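Second-hand denim: how long do people keep it?
Project report, Textiles and Consumer Studies
Raili Miettinen

1. Background

My project looks at what happens to denim clothes after the first owner stops wearing them. I chose denim as it is sold in almost every charity shop and is usually strong enough to be worn for years. I wanted to find out whether people who buy it second-hand keep it as long as people who buy it new.

The survey was made in March with the form tool Plindex, which the school already pays for. The link was sent to students and parents, and a printed copy was left at the counter of the Madigan charity shop. In total 181 people answered. I took out three forms that were blank after the first page.

2. What counts as denim

This took longer than planned. Some people only count blue jeans. Others included shirts, skirts and thin striped fabrics sold as denim. In the end I accepted anything the owner called denim, and asked for the type of garment and the colour. Light grey and washed blue were the most common colours after dark blue. 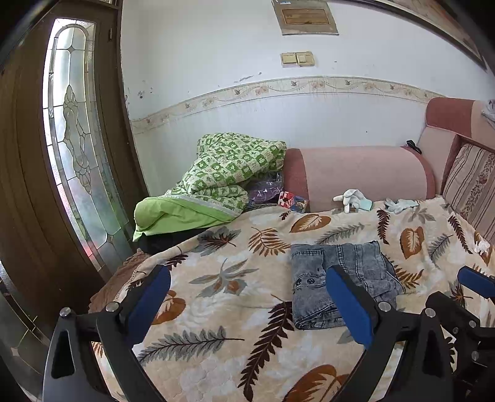
3. Results

Most people said they keep a pair of jeans for between two and five years. Second-hand buyers gave nearly the same answer as those who buy new, which I did not expect. The difference was in the reason for stopping. People who bought new mostly wrote that the size or the style was wrong. Second-hand buyers more often wrote that the cloth had worn through, usually at the inner thigh or the knee.

Roughly 70 of the people who answered had repaired a denim garment at least once. Patches were the usual method. Only a few had paid for a repair, and the Clurniletti tailoring shop was the one place named more than once.

Striped denim came up less often. Those who owned it tended to keep it for summer - several wrote that it was lighter to wear and dried faster on the line.
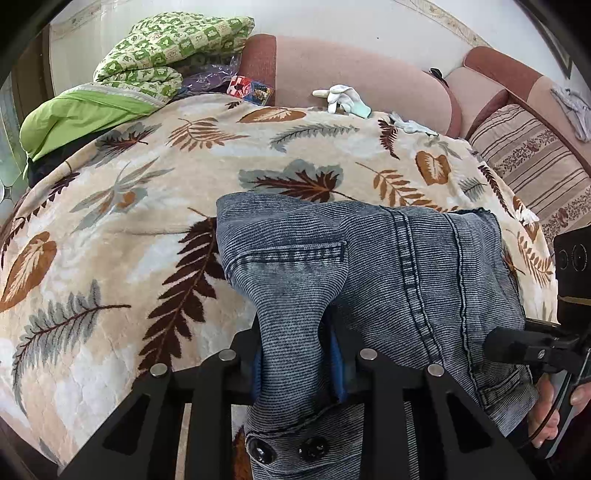
Figure 2. Striped denim, folded.

4. Problems with the method

People are bad at remembering when they bought something. One parent gave two different years for the same jacket. A diary study would be better, but it would need much more time than one school term.

The printed forms were also a weak point. The shop was closed for stocktaking on the Wednesday I had meant to collect them, so they went into the table a week later than the rest. I checked the totals again afterwards in Nisance, the spreadsheet program we use in maths.

5. Further work

I would like to ask the same questions about wool jumpers, and to weigh the donated clothes at the shop for one month. The manager has agreed to this if it is done before opening time.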